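4 Setting up matters and time recording

This section covers opening a matter in Zultent, giving people access to it and recording time. It is written for fee earners and for the document support staff in the Lekgate office. If you only need to find an old file, go to section 6.

Last revised 2024-05-07. Questions about this section go to Kamol Pongsiri in practice support.

4.1 Before you start

You will need:

Your Zultent login and the code from your phone
The client number
The signed engagement letter, saved as a PDF
The name of the supervising lawyer

If the client is new to the firm, the client number comes from the intake desk once the conflict check has cleared. Do not open a matter under a similar client's number while you wait. Moving a matter later is slow, and any time already posted to it has to be re-entered by hand.

4.2 Opening a matter

1. From the home screen, choose Matters, then New.
2. Type the client number and press Tab. The client's name fills in on its own. Check that it is the right one.
3. Enter a matter name. Keep it under 200 characters and leave out anything you would not want to see on an invoice.
4. Choose the practice area. For work shared between offices, choose the area of the supervising lawyer.
5. Attach the engagement letter.
6. Set the billing type to Hourly, Fixed or Capped.
7. Choose Submit.

The matter shows as Pending until the supervising lawyer approves it. You can save documents to a pending matter, but you cannot post time.

Note: Matters that stay pending for 7 days are closed automatically. To reopen one, find it under Matters, then Lapsed, and submit it again. The attachments are kept.

4.3 Giving people access

A new matter is open only to the person who created it and the supervising lawyer. Everyone else has to be added, including support staff at Lekgate.

1. Open the matter and choose Team.
2. Choose Add, then start typing the person's surname.
3. Pick a role. Editor is right for most people. Reader is for those who only need to look at the documents.
4. Repeat for each person, then choose Save.

To add a whole support team at once, type the team name in place of the surname. A matter can have up to 20 individual members. Each team counts as one.
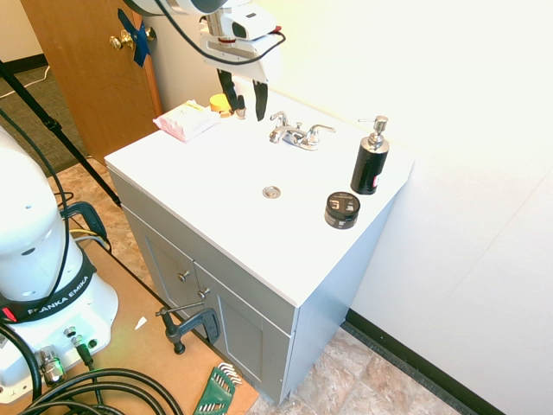 Changes to the team take effect the next time the person logs in. If someone has been added and still cannot see the matter, ask them to log out fully and back in. Closing the browser tab does not log them out.

Caution: Where an information barrier is in place, do not add anyone yourself. Send the names to practice support. Adding a person behind a barrier locks the matter for everybody until it has been reviewed.

4.4 Recording time

Time can be entered directly or with the Yeoman timer, the small clock at the bottom right of the screen.

To use the timer:

1. Click the clock and pick the matter.
2. Choose Start.
3. Choose Pause when you take a call on something else. You can have 2 timers open, but only one will run.
4. Choose Stop, write a narrative, and choose Post.

To enter time directly, open the matter, choose Time, then Add entry, and fill in the date, units and narrative.

Write the narrative in full words. The client reads it. "Reviewing draft supply agreement and marking up clause on termination" is fine. "Rev agmt" will be sent back.

Posted time can be edited until the end of the month. After that the entry is locked, and a correction needs the supervising lawyer's approval. Entries for January lock a week later than usual to allow for leave.

4.5 Sending work to Lekgate

1. Open the document in the matter and choose Send to support.
2. Pick the type of work: formatting, proofreading, comparison or bundling.
3. Enter the deadline in your own local time. The system converts it.
4. Add instructions and choose Send.

Matters for Brurnemitz use the client's own house style. Tick the Client template box on the request form, or the document will come back in ours.

If the deadline is the same day, phone the desk as well. See section 9 for the numbers.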